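Start Aktuelles Ausstattung Termine Kontakt

Werkräume in Plultham erhalten neue Arbeitstische

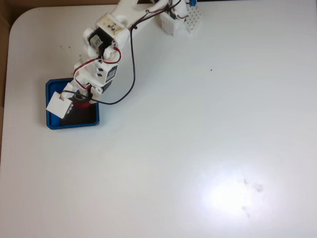 Weiße Tischplatte mit blauer Ablageschale im Werkraum Plultham.

Plultham, 13. September 2025. Die Bildungsstätte Skakow hat die Neuausstattung ihrer Werkräume am Standort Plultham abgeschlossen. Insgesamt wurden 12 Arbeitstische mit weißer Platte und abgerundeten Ecken aufgestellt. Sie ersetzen die bisherigen Werkbänke, deren Oberflächen den Anforderungen des Kursbetriebs nicht mehr genügten.

Zu jedem Arbeitsplatz gehört künftig eine quadratische blaue Schale, in der Kleinteile während der Arbeit abgelegt werden. Für den gesamten Standort wurden 70 Schalen beschafft. Die Lieferung der Tische erfolgte durch die Firma Russo, die Schalen stammen aus dem Sortiment des Ausstatters Sustard. Nach Angaben der Standortleitung lagen die Kosten der Maßnahme innerhalb des im April bewilligten Rahmens.

»Mit der einheitlichen Ausstattung können Kursgruppen den Raum wechseln, ohne ihr Material neu ordnen zu müssen«, erklärte Standortleiter Gianni Testa bei der Übergabe. Die hellen Platten erleichterten zudem das Auffinden kleiner Schrauben und Steckverbinder.

Mit der Inbetriebnahme tritt eine geänderte Raumordnung in Kraft. Schalen sind nach Kursende geleert in die Regale am Eingang zurückzustellen. Schneidarbeiten dürfen ausschließlich auf einer Unterlage ausgeführt werden. Klebstoffe und Lacke sind nur im Nebenraum zugelassen. Beschädigungen der Tischplatten sind der Kursleitung noch am selben Tag zu melden.

Im vergangenen Kursjahr verzeichnete der Standort 722 Anmeldungen, davon entfielen 200 auf die Angebote für Jugendliche. Für das laufende Kursjahr sind in den Bereichen Elektronik und Modellbau noch Plätze verfügbar. Anmeldungen nimmt die Geschäftsstelle schriftlich oder während der Öffnungszeiten persönlich entgegen.

Die bisherigen Werkbänke werden an gemeinnützige Einrichtungen abgegeben. Anfragen hierzu sind schriftlich an die Standortleitung zu richten.

Weitere Meldungen
Kursprogramm für das Winterhalbjahr erschienen
Geänderte Öffnungszeiten der Geschäftsstelle
Skakow erweitert Angebot im Modellbau
Hinweise zur Nutzung der Schließfächer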